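Notes from the end of the month

Another newsletter, a few days later than planned. August has gone by in a mixture of rain and very warm evenings, and I have written this one in bits between other jobs.
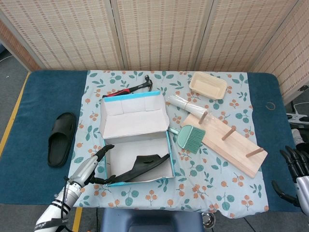 What I am thankful for this time

The swifts have gone. They left the eaves of the old bakery in Sundby at some point in the first half of the month, and I missed the day, as I do every year. I am still glad we had them. There were seven on the last evening I looked up properly, and they were so low over the road that I could hear their wings. The house martins are still here and seem to be feeding a late brood.

I am thankful for the rain as well, though I complained about it at the time. The water butt is full and the beans have picked up. I had given up on the courgettes, and now there are more than we can eat. If you live within walking distance and would like some, there is a box by the gate most mornings. Please bring the box back if you take the whole lot.

The bus to Mollwood is running again. It was off for most of July while they dug up the bridge road, and I had not understood how much I relied on it. I went over on the first Tuesday it was back, did the library and the chemist, and sat by the river with a sandwich before coming home. It was an ordinary trip and I enjoyed it very much.

My knee is better. I can do the stairs one foot after the other instead of both feet on each step. The exercises are dull and take 19 minutes if I do them all. I do them while the radio is on.

Reading

I finished the long book I mentioned in the spring, all 359 pages of small print. The middle was slow and the last part was very good, especially the chapter about the ferry. I would not press it on anyone who is short of time. Since then I have read nothing but gardening magazines and one detective story, which I had read before and did not remember until the vicar turned up dead.

Several of you wrote to suggest poetry for the bedside table. I have ordered two of the books through the library and will say how I get on. Thank you for the suggestions, and for the long letter about hymns, which I have read more than once and will answer.

In the kitchen

Blackberries are early. The ones along the top lane are ripe on the sunny side and still red underneath. I picked enough for a crumble and a small amount of jam, which did not set. We have been having it on porridge and on ice cream. If I make more I will add an apple, as my mother did.

I have also been making flatbreads in a dry pan. Flour, yoghurt, salt, a little baking powder, rest it for as long as it takes to lay the table, roll thin and cook on a high heat. They go hard by the next day, so make only what you need.

The teapot

The Shimada teapot lost its lid at Easter, as some of you will remember. I have been using a saucer on top. This month I found a lid at the market in Nekeder that fits well enough, although it is green and the pot is brown. It rattles when I pour. I was more pleased with this than I would have been with a new pot, and I have been making tea in it every afternoon at four.

Small things

A card came from someone I had not heard from in years.
The clock in the hall was mended and now strikes the right hour.
There was a hedgehog on the path, twice, going the same way both times.
I slept through until six on the night of the storm.
The neighbours' apple tree leans over our side and they have told us to help ourselves.

A harder week

The third week was not a good one. There was a funeral, and the usual tiredness afterwards, and I did not write anything down for several days. I have kept this kind of list for long enough to know that there are gaps in it, and I leave them as they are. When I started again I wrote "clean sheets" and stopped there for the night.

If your own month has been like that, you do not have to send me anything cheerful. A line to say you are there is enough.

For next time

I would like to hear what you are thankful for as the evenings draw in. Replies to this newsletter come straight to me. I will include a few in the next one, with no names unless you ask me to put yours in. Please keep them to a short paragraph, as last time I had to cut some very good ones.

The next newsletter should be out once the runner beans are over.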